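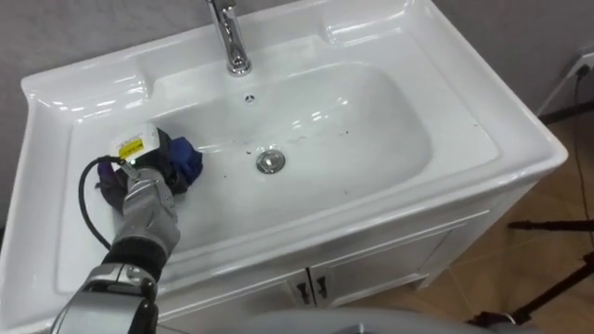
Ingvild thinks the map should go back above the list on the results page, and that we only moved it because the list looked lonely in the old mock-up. She may be right. The order was decided before we had any real bookings going through the new page, and the notes from then don't give a reason.

2024-03-28, search and booking, Lollell

Morning spent on the date picker. The fault Siu-fong reported is real: pick an arrival date, go back to the city box, change the city, and the departure date slips a day earlier. It only happens when the stay crosses the end of a month. I can make it happen every time with Londum as the city, last night of the month to the second of the next. The picker keeps the number of nights and the departure date separately and they disagree after the city change. Changed it to keep arrival and nights only, and work out the departure from those. Not merged yet. Siu-fong to try it on her old phone first.

Price filter. We currently start the slider at 20 and end it at 395, in whatever currency the visitor has chosen, which makes no sense in kronor. Nearly everything in Harow drops off the list if you switch to kronor and then touch the slider. If you don't touch it, the filter isn't applied and you see the lot, so the fault hides well. Two ways to go:

- convert the ends of the slider when the currency changes
- drop the slider and use price bands worked out from the results

I prefer the bands. Teodor prefers the slider, says people like dragging things, and pointed at the session recordings. I watched a handful. People do drag it, then drag it back, then scroll. Doesn't settle it either way.

Sorting. "Recommended" is still the default and still a mix of guest score, distance and whether the hotel has sent us prices in the last day. Sixten asked what the weights are and I couldn't tell him without opening the code. They are now written at the top of the sorting file. Distance counts for more than I remembered. A hotel with a middling score next to the station beats a very good one two tram stops out, and for Sjöberg that gives a first page with nothing on it I'd book myself. Lowered the distance weight on the test site and will leave it over the weekend.

Back to the map. Tried Ingvild's order on the test site after lunch. On a wide screen I still like list left, map right. On a phone the map on top pushes the first hotel below the fold, and the first thing you touch is the map, so you end up panning when you meant to scroll. Made it a short strip that opens when tapped. Better. The pins overlap badly in the old town at that height, so the strip shows areas with a lowest price and the pins come in only once it's open. Sebastião is drawing the area outlines by hand for the three cities, as the ones we bought follow postcodes and cut the old town in half.

Load times. Full search for Londum returns 179 hotels and we send all of them to the browser with every photo address attached. Trimmed it to the first photo per hotel, the rest fetched when someone opens the gallery. The results page feels quicker on the office connection but I haven't measured it on a slow one. To do.

Total price. We still show the nightly rate in large type and the total in small grey type, and the support inbox has the usual complaints about it. One visitor had read the nightly figure as the whole stay and only noticed at 2,022 kronor on the payment page. Swapped them on the test site: total large, nightly small, tax included in both. Teodor is worried we will look dearer next to the other booking sites. We probably will. Ingvild and I are for it, Sixten hasn't said.

Small things:

- the back button from a hotel page now keeps the filters, but loses the scroll position in Firefox
- "Free cancelation" spelt with one l in two places, fixed one, can't find the other
- the breakfast filter treats "breakfast on request" as breakfast included. Asked Sebastião to check with the hotels in Harow before I change it
- the star rating icons are still the old set on the confirmation email

The neighbourhood guides won't be ready with the rest and have moved to May. I've taken the link out of the menu so that it doesn't lead to a blank page, and left the redirects alone.

Next: slow connection test, merge the date picker if Siu-fong is happy, and get the price bands into a state where Teodor can try them beside the slider.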